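Chapter 5
Speaking Out: Athletes, Opinions and the Public

After reading this chapter, you should be able to
explain why a sports audience reacts strongly when an athlete speaks about public matters;
separate the rights of an athlete as a citizen from the duties of an athlete under a contract;
describe how a team office usually answers in the first hours after a statement.

Key terms: morals clause, personal statement, team statement, silence cost, sponsor pressure

5.1 A short message after a long race

In February, a cyclist of the Sirier team finished a stage in 23rd place. It was not a result that newspapers write about. Two hours later he wrote a short message on his public account. He said that the new road law in his home region was unfair to farm workers, and that he was ashamed of the people who had voted for it. By the next morning the message had received more than 2000 replies. Many of these people had never watched a bicycle race in their life.

The team manager had to decide what to do before breakfast. She had three sponsors, of which one, the coffee company Vito, sold most of its products in exactly that region. She had also a group of riders who did not agree among themselves about the law. The rider himself was asleep and his telephone was switched off.

We begin with this case because it is small. When students hear the subject of this chapter, they think at once of the most famous athletes and the largest stadiums. But most of the people who will work in sports communication will never work with a famous athlete. They will work with somebody who finished in 23rd place, and the questions will be the same.
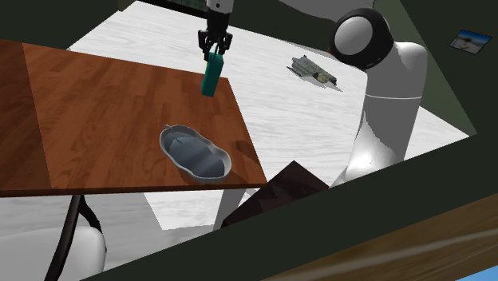
Bukola Ogunleye does not accept this way to begin. In her view the small case hides the main thing, because a rider without fame can be dismissed quietly and a star cannot. She writes that the law of the contract is equal for both of them, but the power is not, and that a student who learns from small cases will learn to be too obedient to the sponsor.

It is a serious objection and we will come back to it in section 5.4. For the moment we ask the reader only to keep it in mind.

5.2 Who is speaking?

When an athlete gives an opinion, the public often hears two voices at the same time. One is the voice of a private person, who votes, pays taxes and has a family. The other is the voice of the shirt. The athlete may say very clearly that the opinion is personal, and still the newspaper will print the name of the team in the first line.

Wanigasekara, in a study used in many courses of this type, called this the "borrowed microphone." The athlete has the attention of the people thanks to the sport, and some part of the audience feels that the sport should therefore decide how the attention is used. Other people feel the contrary. They say that the attention was earned by years of training and belongs to the person who trained.

Both feelings are common, and you can find them in the same family at the same dinner table. It is useful to notice that people change from one to the other according to whether they like the opinion. A supporter who writes "just play" in one season may write "thank you for your courage" in the next.

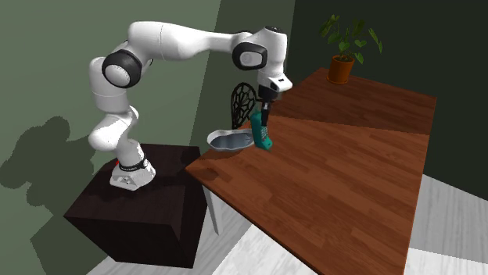 The contract is usually less emotional than the audience. Most professional contracts contain a morals clause, which permits the team to act if the behavior of the athlete damages its good name. The older clauses were written for fights, drugs and drunk driving. They do not fit well to opinions. In the Sirier case the clause spoke of "conduct that offends the public," and the lawyers of the two sides could not agree on which public was meant.

The newer contracts, such as the standard form of the Kimow league, try to solve this by separating three situations: a statement made in uniform, a statement made at an event of the team, and a statement made anywhere else. Only the first two can lead to a fine. We will read this form line by line in section 5.3.

Before you continue

Write down, in no more than five sentences, the answer you would have given to Vito on that morning. Do not show it to anybody yet. You will need it again at the end of the chapter, when you read the answer which the manager sent.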